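Tamuno 桌面采样器（标准版）

状态：有货，可下单
颜色：深灰 / 米白
适合：做beat的、唱歌要带伴奏上台的、家里没地方摆键盘的

先说一句，这台机器我自己用了整整一个冬天才决定上架。店里东西不多，每样都是我愿意掏钱买的，Tamuno也是这样，第一台是我从Pridcombe的工作室原价买回来的，买的时候压根没想过要卖它。当时就是手痒，看见桌上摆着一台，按了两下垫子，手感特别对，软硬刚好，回弹又快，敲连续的十六分音符手指不累（我敲得也不怎么准，但至少是我的问题）。

买回来以后它就一直待在我桌上，夹在声卡和一盆快养死的薄荷中间。早上煮咖啡的工夫录一段水声，剪一剪当踩镲用；晚上戴着耳机翻老唱片，听到一个顺耳的和弦就截下来，调低几个半音，往后面垫一层鼓。这种用法电脑当然也能做，我电脑里装的采样软件多得自己都记不清，可是一开电脑就会去看邮件，看完邮件就不想写歌了。Tamuno没有邮件。 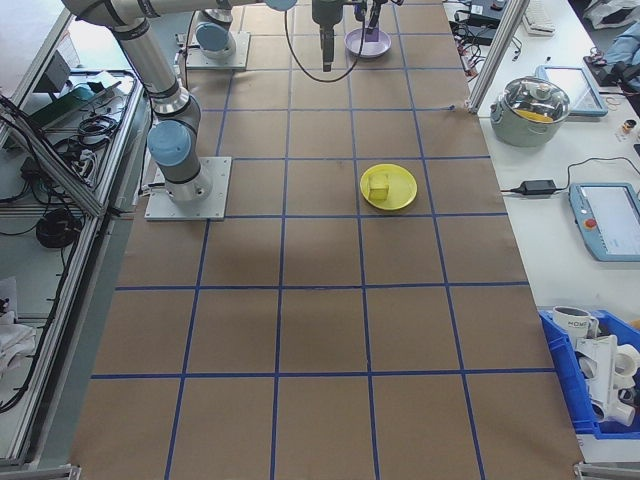 牛皮纸台面，蓝色胶带贴的格子。

它能干什么

最核心的就是录音、切片、敲垫子、排成段落。录音可以走线路输入，也可以用机身自带的小麦克风。小麦克风的音质嘛，带一点灰扑扑的味道，录人声会发闷，可是录拍手、录钥匙、录纸袋子特别好听，我有一首歌的军鼓就是拍手叠纸袋叠出来的，朋友听了一直追问是哪个鼓包。

每个采样最长60秒。我知道有人会觉得短，想把整首伴奏塞进去。整首伴奏可以走"长音轨"模式，从存储卡直接播放，不占采样时间，只是这个模式下不能切片，也不能变调，就老老实实从头放到尾，中间可以设暂停点。唱现场的朋友用这个模式最多，主歌放完停住，跟台下聊两句，再按一下接着走副歌，很顺手。

切片有手动和自动两种。自动是按音头去切，鼓类素材切得很干净，遇到延音很长的钢琴就会犯糊涂，切出来的点会偏后一点点。我的习惯是先自动切一遍，再拿旋钮把不满意的点往前挪。旋钮带段落感，一格一格的，慢慢拧很细，按住再拧就变快。这个设计我特别喜欢！第一次拿到的时候没看说明书，是不小心按下去才发现的。

音序器部分属于一看就会的那种。按录音，敲，它循环，你再往上叠。敲错了按住撤销键，最后叠的那一层就没了。量化可以开可以关，也可以只吃一半，我一般吃一半，保留一点人手敲出来的晃。做soul味道重一点的东西千万别全量化，全量化以后鼓和贝斯就像两个穿西装的人坐在那里开会。摇摆量也能调，而且每条轨道可以分别调，让踩镲晃得多一点、底鼓老老实实待在拍子上，出来的律动就很街头。

效果器给得克制：一个滤波，一个延迟，一个磁带味的压缩，还有一个降采样。降采样我劝大家少拧，拧到底只剩沙沙声，不过拧到三分之一的地方，铜管采样会变得毛茸茸的，很迷人。压缩只有一个旋钮，没有阈值也没有比例，往右拧就更扁更响。我有次把整段混音都送进去，拧过中间一点，出来的声音一下子就像从隔壁邻居的车里放出来的，直接留着用了。

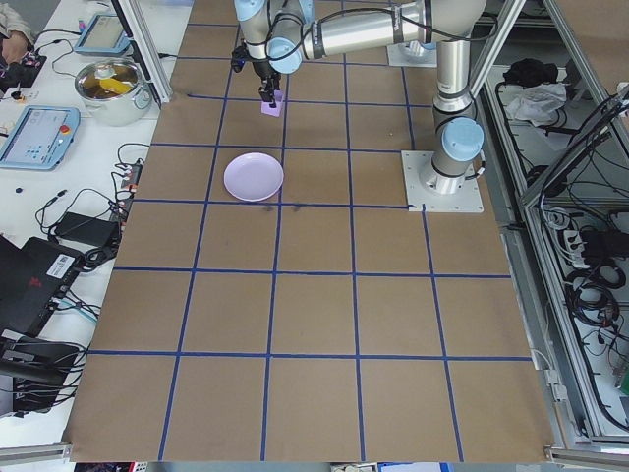
接口方面我多讲几句，后台问得最多的就是接口。

输出有2组，一组主输出，一组可以单独分配。单独分配的那一组强烈建议用起来，把点击音或者提示音送给鼓手的耳返，观众听不到，台上的人心里有数。我们在Stastley排练的时候就这么接，主输出进调音台，另一组进鼓手的小耳放。以前没有这个功能的时候，大家靠点头对拍子，唱到第二段副歌总有人抢。

耳机口是独立音量，推得动我手边那副老监听。如果你的耳机阻抗特别高，音量会偏小，在家里听没问题，在嘈杂的后台就有点吃力了。

供电是5伏的USB口，充电宝能带，电脑也能带。这里有个坑要提醒：有些充电宝检测到电流小就自动断电，机器正放着音乐呢，啪，没了。买之前先看看你的充电宝有没有小电流模式。上台的话，请用插墙的电源，别拿充电宝赌。机器自己没有内置电池，这一点我跟Pridcombe那边念叨过很多次，他们的意思是装了电池机身要变厚，垫子的手感也要跟着改。行吧，为了手感我接受。

MIDI是小口，盒子里配了转接线。时钟收和发都可以，我拿它跟一台老合成器同步过，跑一整晚没有漂。跟电脑同步的话，建议让电脑做主机，Tamuno跟着走，反过来偶尔会在停止再播放的瞬间抖一下。

存储卡盒子里也有，已经装好了出厂音色。出厂音色分几个文件夹，鼓、贝斯、人声碎片、环境声，我最常用的是人声碎片那一包，里面有几个"嗯——"和"哎"录得特别松弛，随便垫在哪里都有人味。出厂音色都可以商用，发歌不用另外写授权，不过原样打包再拿去卖就不行了，说明书最后一页写着。

关于手感和做工

垫子是硅胶的，带力度感应，轻敲重敲差别明显。力度曲线可以在设置里改，默认那条偏硬，手轻的人会觉得怎么都敲不响，换成"柔和"就好。键盘手一般喜欢柔和，鼓手一般留着默认。

外壳是金属的，放包里不怕压，重量也就跟着上来了，单手举着敲不现实，放腿上倒是刚好。底下的脚垫很粘，在光面桌子上不会滑。米白色那款用久了垫子边缘会有点发灰，拿湿布擦擦就行，别用酒精，酒精擦过垫子表面会发涩。深灰色就没有这个烦恼，可是米白色好看啊，我自己留的就是米白色。

屏幕小，这个得先讲清楚。波形能看，菜单能看，在大太阳底下就看不太清了。做户外演出的朋友，建议提前把歌的顺序排好，按一个键就能切下一首，基本不用看屏幕。 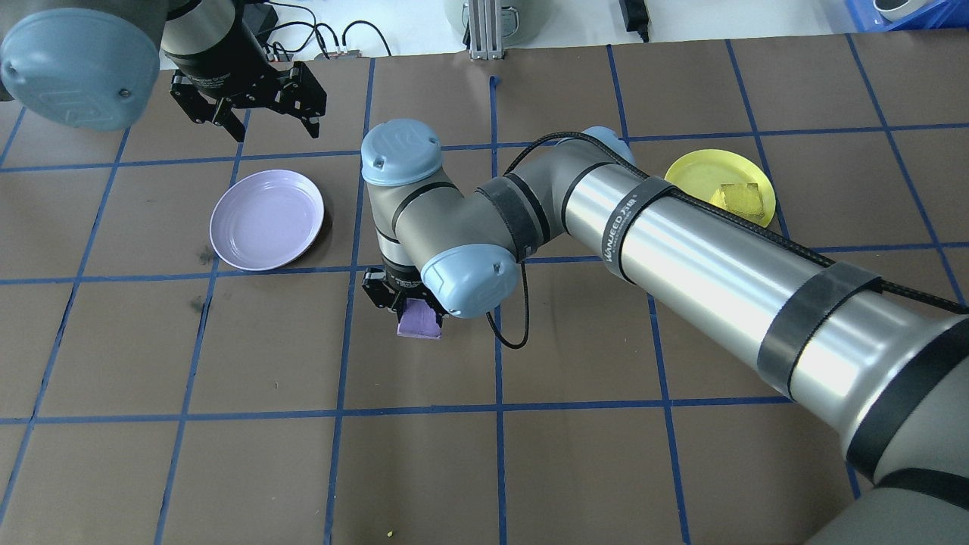

夹爪与紫色小方块。

跟别的机器比怎么样

常有人拿Tamuno跟Parsa比，两台我都有，讲讲我自己的感觉。Parsa的垫子更大，屏幕也大，效果器多得翻都翻不完，适合坐下来慢慢做整首歌。Tamuno快，开机快，录音快，从想到一个点子到听见它循环起来，中间没什么步骤。我写歌前半段用Tamuno，把骨架搭好，后半段搬到电脑里或者Parsa里加细节。如果只能买一台，要看你平时卡在哪里：老是开不了头，买Tamuno；开头一大堆、就是收不了尾，那Parsa可能更帮得上忙。

还有人问能不能当声卡用。能，插上电脑就会认出来，录一路立体声没问题，延迟也过得去。但是它没有话放，动圈麦插不进去，要录人声还是得另外准备。

跟手机app比呢？手机上有几个采样app做得真不错，价钱也便宜，想先试试自己喜不喜欢敲垫子，完全可以先从手机玩起。玩一阵子觉得玻璃屏敲着不过瘾了，再回来看这台。我不急。

固件更新

新固件加了反向播放和单条轨道的静音记忆。静音记忆我等了很久！以前现场静音了贝斯，切到下一段它又自己冒出来，得手忙脚乱再按一次，现在每一段会记住自己的静音状态。更新方法是把文件拷到存储卡最外层，按住播放键开机，屏幕上走完进度条就好了。更新途中别拔电源。更新前先把工程备份到电脑上，我有一次偷懒没备份，东西倒是没丢，可是那几分钟我坐在那里一动不敢动。

现在发出去的机器都已经是新固件。如果你是很早以前买的，按上面的方法自己更新就行，弄不明白发消息给我，我一步一步陪你弄。

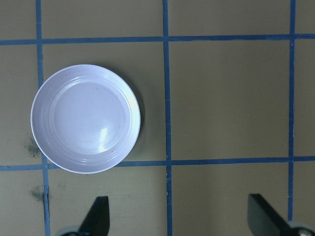 盒子里有什么

Tamuno主机一台
USB供电线
MIDI转接线
存储卡（已装好出厂音色）
中文快速上手卡片，我自己写的，有错字请包涵
贴纸

没有插墙的电源头，家里手机充电头就可以用。没有包，原厂的收纳包要另外买，我个人觉得偏紧，塞进去以后线就没地方放了。我用的是一个装相机镜头的软包，大小合适，侧袋正好放线。

保修和退换

保修2年，从签收那天开始算。垫子失灵、旋钮跳数、接口接触不良，这些都在保修范围里，寄回来我先检查，能在店里处理的当场处理，处理不了的转给Pridcombe，来回会久一点，请多给点耐心。摔的、进水的、自己拆开过的，可以修，要收零件钱。有朋友把饮料洒在垫子上，如果你也遇上了，第一件事是拔电，倒过来晾着，千万别着急开机试。

没拆封的可以退。拆了封敲了几天觉得不合适，也别闷在心里，先跟我讲讲哪里不合适，很多时候是力度曲线没调，或者切片模式没选对，调一调就喜欢上了。真的不喜欢也可以折价换别的，只要外观没有明显划伤，盒子和线都还在。

常被问到的

能不能接吉他？可以接，声音会偏薄，前面加个带缓冲的踏板就好很多。

能不能把每条轨道分别导出来？可以，导出的时候选"分轨"，会在卡里生成一个文件夹，拖进电脑软件里从头对齐就行。导出不带总压缩，想要那个扁扁的味道，得另外导一份混音。

会不会有爆音？输入电平推过头会爆，屏幕角上有个小点变红就是过了。模拟那一段的过载挺好听的，数字那一段的就很刺耳，所以看见红点先把唱机或者手机的音量降一降。

完全没学过音乐能玩吗？能。我见过小朋友录自己打嗝，切成片，敲得比我还有节奏。

可以到店里试吗？可以，下午过来比较好，早上我多半在打包发货，顾不上聊天。带上自己的耳机，顺便带几段想采的声音，手机里存着就行，我这边有线。两个颜色都摆在外面，随便敲，敲多久都行，就是别把我存在第一个工程里的那首歌覆盖掉，那首还没写完。

下单之前

米白色的库存一直比深灰少，备注里可以写一个备选颜色，不写的话缺货时我会先发消息问你。付款之后一般隔天寄出，碰上我去Stastley排练的日子会再晚一点。着急演出要用的，下单前说一声，我优先打包。寄到以后请当着快递的面看一眼外箱，有压坏的地方先拍照再签收。

选购配件：原厂收纳包、备用存储卡、短款MIDI线，都在同一个下单页面里勾选。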